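Brenell 2.4 adds cached planning for cluttered kitchens

May 7, 2026

Grateck has released version 2.4 of Brenell, its motion planning and task control package for single-arm robots. The main change is a planner that keeps the useful parts of an old plan when the surroundings change, where earlier versions threw the whole plan away and started again.

The release is available to existing licence holders now. A trial build with the simulator included can be requested from the company's Dungate office.

## What has changed

Until now, Brenell treated every move as a new problem. If a cupboard door swung open or a plate was put down in a different place, the planner discarded what it knew about free space and rebuilt it before the arm could move. That worked well enough in a tidy cell with a fixed table. In a kitchen, where doors, drawers and small items shift between one step and the next, the arm spent much of its time standing still.

Version 2.4 stores free space as a set of linked regions. When something in the world model moves, only the regions it touches are marked as stale. The planner checks those again and leaves the rest alone.

Henok Sisay, who leads the planning team at Grateck, said the idea had been on the list for a long time but depended on a cleaner link between perception and planning.

"The old world model told us that something had changed and not much else," he said. "We had to rewrite that side first. Once the planner knew which object had moved and how far, the caching was fairly simple."

On the company's own kitchen tests, the median time to replan after a door movement fell from 420 milliseconds to 50. Grateck said the gain is much smaller when a large object is moved, as most of the stored regions then have to be checked again anyway. Users with very open workspaces may see no difference.

## Perception and grasping

The object tracker now passes on a confidence value for position and another for shape. Task scripts can read both. A script might let the arm reach over an item it is unsure of at a greater height, or ask for a second view before closing the gripper.

Default clearances have also changed. The planner used to add the same margin around everything. It now takes the margin from the tracker's position confidence, with a floor that the user can set. Teams that tuned their own margins in 2.3 should check their settings before they upgrade, as the old global value is read as the new floor.

Support for hinged objects is better too. Doors, lids and flaps can be described with a joint range and a current angle, and the planner will treat the whole swing as reserved space if the script says the door may move. Sliding drawers were already supported and have not changed.

## Simulation first

Most of the testing for 2.4 was done in Zamora, the simulator that ships with Brenell. The test set has grown to 267 kitchen layouts, with different counter heights, appliance positions and loose items. Each nightly run works through 3000 tasks, among them reaching over low objects, putting plates away and closing appliance doors.

Rodel Castillo, who looks after the test suite, said the layouts that caused most trouble were the ones with an open appliance above the working surface.

"The arm has a low path under the door and a high path in front of it, and the two don't join up," he said. "The old planner would pick one, get halfway and decide it wanted the other. You would see the elbow go back and forth. We have a test for that now, and it fails the build if the elbow changes direction more than it should."

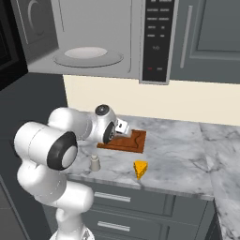
Castillo's team has also added a replay tool. Any failed run can be opened at the point where the planner made its last choice, with the stored regions drawn over the layout. The user can move an object, change a margin or swap the target pose and let the run carry on from there. Replay files from 2.3 will open, but without the region overlay.

Task scripts written for 2.3 should run unchanged in most cases. The exceptions are scripts that call the old `rebuild_space` command directly. The command still works, but it clears the cache, and a script that calls it before every move will lose the benefit of the new planner. A warning is written to the log when this happens.

## Known problems

Grateck lists three open problems in the release notes:

- Regions close to the robot's own base are sometimes marked stale when nothing has moved. The plan is still valid but takes longer to produce.
- The replay tool can show the wrong gripper opening for the first few steps after a restart.
- Transparent objects are reported with a shape confidence that is too high. Users handling glass are advised to set the margin by hand.

A fix for the first of these is being tested and is expected in a point release. Sisay said the transparent object problem would take longer, as the tracker needs to be retrained and the present training set has too little glass in it.

Support for two arms sharing one workspace, which several users have asked for, is not part of this release. The company plans to show an early version in October. The cached regions are stored per arm at the moment, and Sisay said the team had yet to settle how one arm's movement should affect the other's cache.

Version 2.3 will receive fixes for serious faults until the two-arm release is out. Upgrade notes and the full list of changed commands are in the documentation folder of the 2.4 package.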